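Fitted sheet

A fitted sheet is a bed sheet with shaped corners and an elasticated edge, made to cover the top and sides of a mattress and to stay in place without being tucked. It is also called a bottom sheet or contour sheet. It differs from a flat sheet, a plain hemmed rectangle that may be used either above or below the sleeper.

Construction

A fitted sheet is cut from a single panel of cloth. A square is removed from each corner, and the two raw edges left by the cut are sewn together to form a pocket. The depth of the pocket sets the greatest mattress height the sheet will take. The lower edge is then finished with elastic, which gathers the cloth beneath the mattress and keeps it under light tension.

Two arrangements of elastic are common. In the first, short lengths are sewn at the corners only, and the sides hang as a plain hem. In the second, elastic runs the full way around the edge. Full elastic holds better on a tall mattress or one with a slippery underside, but it makes the sheet harder to fold and slower to dry, as the gathered edge keeps water longer than the flat panel.

Corner seams carry most of the load when a sheet is pulled on, and they are usually the first part to fail. Better grades are sewn with an overlocked seam and a second row of stitching. Some makers add a woven tape inside the corner or a label marking the head or the side. The Helmy pattern, used by several small workshops, replaces the straight corner seam with a slight curve so that the pocket narrows toward the bottom.

Materials

Cotton is the most widely used fiber, in either a plain weave (percale) or a satin weave (sateen). Percale has a matte face and creases readily. Sateen is smoother and heavier for the same yarn, and snags more easily. Blends of cotton and polyester crease less and dry faster. Jersey sheets are knitted and stretch in both directions, so a single size can serve mattresses of slightly different dimensions. Linen and flannel are also used, the latter mainly in cold weather.

Thread count is the number of lengthwise and crosswise threads in one square inch of cloth. A count of 200 is ordinary for plain percale. Higher figures do not by themselves show better cloth, as some sellers count each ply of a plied yarn separately.

Sizing

Length and width follow the standard mattress sizes of the country of sale. Pocket depth is less consistent. A pocket of 12 inches suits many spring mattresses, while foam toppers and pillow-top models may need more. A shallow pocket pulls the corners inward and works loose during the night. A pocket that is too deep leaves slack cloth on the top surface.

Shrinkage has to be allowed for in cutting. Untreated cotton loses length in the first few washes, and a sheet that fits closely when new may no longer reach the lower edge of the mattress.

Wrinkling and fit on the bed

Creases on a made bed come from two sources. Set creases are pressed into the cloth during drying, folding or storage and remain until the sheet is ironed or dampened. Tension creases form where the sheet is pulled unevenly, and usually run from a corner toward the middle of the mattress. They can be removed by lifting the mattress slightly at the loose corner and drawing the pocket further under.

Soft, shallow wrinkles across the middle of a large bed are normal with corner-only elastic and have no effect on fit. They show more strongly on pale cloth under side lighting, and less on prints. 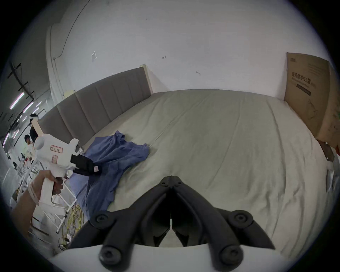

The bed frame also affects how the sheet sits. Where a mattress stands close against a headboard, the two corners at that end are the hardest to reach and are normally fitted first. Upholstered headboards rub against the cloth at the top edge and may cause pilling on blends. Frames with raised side rails leave little room for the hand, and sheets on such beds are often fitted with the mattress drawn a few inches toward the foot.

Use as a work surface

In many homes the made bed is also the main surface for sorting and folding clothes. A fitted sheet is suited to this use because it lies flat under tension and does not shift when garments are dragged across it. T-shirts and other knitted items are generally spread out, smoothed by hand, folded in from the sides and then folded up from the hem. Dark garments shed lint that shows clearly on white or off-white sheets, and some housekeeping guides advise laying a spare flat sheet over the bed first.

Driss Tahiri, in a household manual issued by the Fostness laundry school, recommends placing unsorted clothes on one half of the bed and finished piles on the other – the line between them running from headboard to foot. The same manual advises against folding on sheets that are due to be changed, so that dust is not carried back to clean clothes.

Washing and drying

Fitted sheets tend to trap smaller items in their corner pockets during washing. Socks and underwear caught in this way may come out of the machine poorly rinsed. Turning the pockets inside out before loading reduces the effect. In a tumble dryer the sheet may roll into a ball with a damp center, which is corrected by stopping the cycle and shaking it out.

On a line, the sheet is hung by its two long sides or folded over once with the pockets open and downward. Elastic weakens with repeated high heat, and a low or medium dryer setting is usual.

Folding

The standard method begins with the sheet held lengthwise, inside out, with one hand in each of two adjacent corners. One corner is turned over the other so that the pockets nest. The remaining two corners are gathered in the same way and slipped over the first pair. The sheet is then laid on a flat surface, the elastic edges are turned in to form a rectangle, and the rectangle is folded in thirds in each direction.

A variant known as the Vunarlow fold leaves the corners unnested and turns in all four sides on the bed itself. It takes more space but can be done by one person with a king-size sheet.

Repair

Worn elastic can be replaced by opening the casing at one corner and drawing new elastic through with a safety pin. Split corner seams are closed with a zigzag stitch. Sheets thinned in the middle are not usually worth mending and are cut down for crib sheets, dust covers or cleaning cloths.

See also: flat sheet; mattress protector; valance; duvet cover

Last revised 2020-11-04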